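Home | Two-arm benches | Grippers | Open days | Hire | Contact

Jellus two-arm bench: what we saw at the Russtead open day

If you've been following our equipment pages you'll know I've been promising a proper write-up of the Jellus for months. Well, Cameron Mackay and I finally got ourselves over to the Haldane showroom at Russtead for their open day on Oct 17, 2023, and we stayed until they were putting the chairs away.

Quick recap for anyone new. The Jellus is a pair of arms on one base, sold as a set, meant for people who handle soft or flat stuff: paper, card, cloth, thin packaging. We've been supplying single arms to small print finishers and mailing houses for years and the question we get most is whether a robot can cope with something floppy. A box is easy. A sheet of paper wants to slide about, and it bends the moment you look at it funny!

Róisín Noonan runs the demonstrations and she'd set the bench up high in the building next to a big window, which I liked, because you get to see the thing in ordinary daylight. She'd kept the work simple too — two arms, a table covered in card and something orange to pick on. She started talking before everyone had a coffee, so I missed the first minute of it.

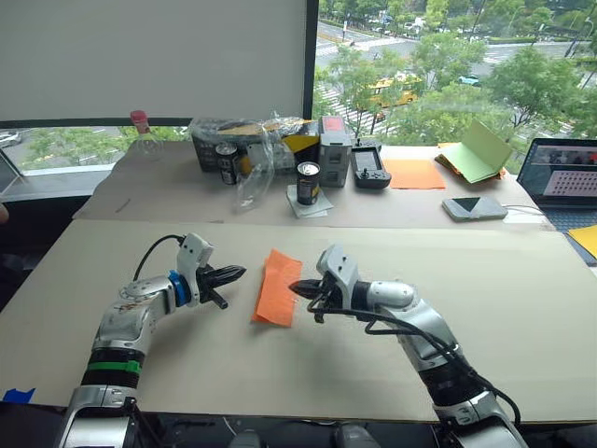 Jellus two-arm bench at Russtead, right-hand gripper at the edge of the orange piece.

What I wanted to know was how the two sides share a job. On most pairs we've tried, you end up programming one arm, then the other, then spending a whole afternoon stopping them from bumping elbows. With the Jellus you teach both together. Róisín moves them through the job by remote, saves it, and then goes back and tidies up the bits she's not happy with. She reckons a new operator is comfortable after 2 sessions. I had a go myself and I'd say three for me, but I'm cack-handed with anything that has a joystick on it (Cameron picked it up straight away and was unbearable in the car home).

The software is called Tuvel and it comes with the bench, no yearly fee. It's plain to look at. You get your saved jobs down one side, and each job can be slowed right down for checking, which I'd use all the time. I did find the menus a bit small. Róisín wrote that down, so we'll see.

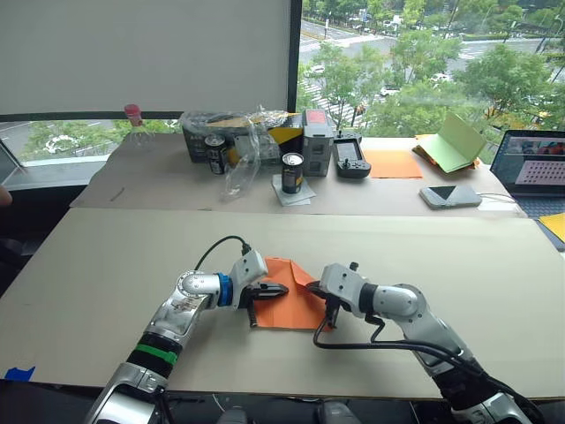 Somebody at the back asked about grip force, and it's a fair question if your stock marks easily. You set it separately for left and right, and you can change it halfway through a job, so a firm pinch for the lift and a lighter one for the handover. I'd have liked a way to save a few favourite settings by paper weight. At the moment you have to make your own list, and I know exactly what would happen to mine.

Now, fingers. The ones supplied as standard are a two-finger type and they'll do most customers. Haldane also do a wider pair and a soft-tipped pair, both sold separately, and changing over takes a hex key and a bit of patience.

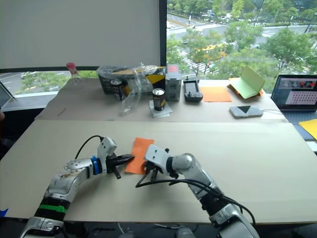

Running costs are the bit I always get asked about, so I pushed on that. Haldane suggest a service every 3,000 hours, and a full set of replacement cables is kept in stock at Russtead. I was glad to hear it, as the black cables run along the outside of the arms and on a busy bench I'd want to keep an eye on them. They can be clipped in tighter if you're short of room on either side. The shells wipe clean with a damp cloth. Each arm weighs 37 kilos without its gripper, so please don't try to carry one up the stairs by yourself.

We had a long chat over the sandwiches about what it's good for and what it isn't. Feeding single sheets, turning cards over, laying out cloth samples — yes, I'd happily put one in for that. Fast collating, no. It's a careful sort of machine and if you need speed you'd be better off with a proper feeder. Cameron disagrees with me a bit here and thinks you could run a pair of benches side by side, but then you're paying twice. 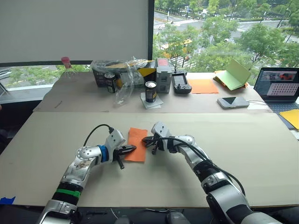
As for money, hire starts at £1,715 a month with delivery, setting up and a day's training included. Purchase prices depend on which fingers you want, so give us a ring and we'll work it out with you. Lead time is longer than I'd like at the moment, and we won't have our own demonstration bench until May.

If you'd like to try one before then, Róisín is happy to book people in at Russtead on weekday mornings. Bring your own materials! She'd much sooner see your awkward envelopes than her own paper again. Let us know you're going and one of us will try to come along.

Contact us | Delivery and returns | © 2023 All rights reserved | Back to top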